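The Soup Swap at Jivcombe

Jan 20, 2026

The woman who started the Jivcombe soup swap did not want her name used. "Call me the one with the big pot," she said when I sat down with her, and then she talked for almost two hours about broth. I loved every minute of it.

For anyone who has never been to one, a soup swap works like a cookie exchange. Each person makes a big batch at home, packs it in quart containers, freezes it, and brings it along. Everyone goes home with the same number of quarts they came with, only now each one is different. Her group meets in winter and has 8 regular households, plus whoever they drag in.

"I got tired of my own lentils," she said. "That's the whole story. I'd make a pot on the weekend and by the fourth day I'd be standing at the fridge eating cheese. And I knew my neighbors were doing the same thing with their chili!" 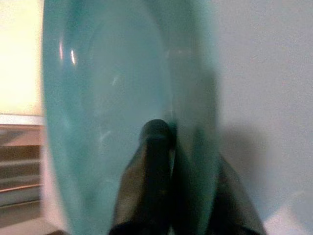 Lentils are still her favorite thing to bring, though, and she has strong feelings about them. She buys small brown ones from Ostrowski, the grocery two streets over, and she does not soak them. She rinses them well, picks through them, and gets them into the pot with onions that have already gone deep brown. For rinsing she likes a big light plastic bowl, one of those see-through teal ones, over anything heavy. "You're tipping it and swirling it and tipping it again," she said. "Try that with your grandmother's stoneware and see how your wrists feel."

The onions take her forty minutes. I asked if she ever cheats and she looked at me as if I had asked about canned air. "Low heat, a pinch of salt, and leave them be. If they start to stick, a spoonful of water. People turn it up because they're hungry. Eat a sandwich first!"

She is much more relaxed about everything else. Carrots can be any size. Celery can be skipped. She has used stock from a carton, stock from a cube, and once, when there was nothing else in the house, the water from a pot of boiled potatoes, which she says was the best batch of that year. She has tried many times to make it that good again. 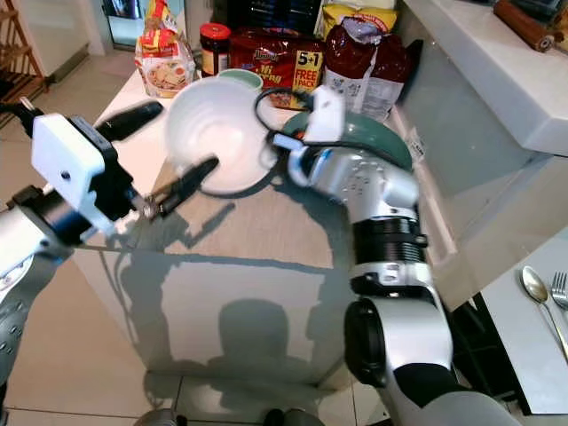 What she really wanted to talk about was freezing. Her rule is that soup should go in a little underdone. Noodles stay out entirely, and so does cream, and rice gets cooked fresh on the day. Potatoes are a fight in her group. "Half of us think they go grainy and half of us think that's just what potatoes are like," she said. The Kaderari stew that one household brings (named for the valley the recipe comes from, thick with cabbage and smoked paprika) is mostly potato, and it is always the first one gone.

Labels matter too. In the first winter hardly anyone used them, and she once thawed what she thought was tomato bisque and found herself with a quart of plum sauce. Now each lid gets the name of the soup, the month, and anything a person with an allergy would want to know. She writes on masking tape with a laundry marker and says nothing else survives the freezer.
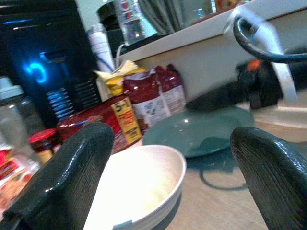 A plain white bowl goes with any soup.

I asked what happens at the swap itself, and she lit up. They draw numbers. Then each cook stands up and tells the story of the soup, and you are allowed to boast. "One man talked about his split pea for so long that we had to warm up the bread again," she said. After that they pick in order, one quart per turn, around and around until the table is bare. There is a lot of groaning when a favorite goes early.

The bread comes from Lenus, the bakery by the bridge, and there is always one pot of something hot so that people can eat while they choose. 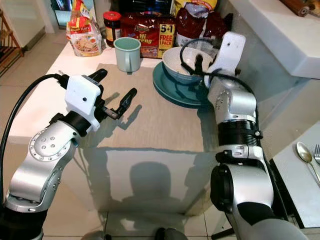

Her own pick, if she gets a low number, is the chicken with lemon and dill. She keeps it at the back of the freezer for a bad day. Last winter the bad day never came, so she ate it in March with the windows open, and she says it was wonderful.

Does she have advice for somebody who would like to start one? Plenty. Begin small, with people who live close enough to walk, because frozen soup is heavy. Ask everyone for six quarts at most. Clear out your own freezer the week before, which she has forgotten to do every single year. And don't worry if two people bring the same thing. "We had three minestrones once," she said. "I took all three home. They weren't anything alike - one had sausage, one had pesto, and one was basically beans. I ate minestrone for a week and I was happy as could be!"

She sent me off with a quart of the lentil. I meant to save it, and I had it for dinner that night.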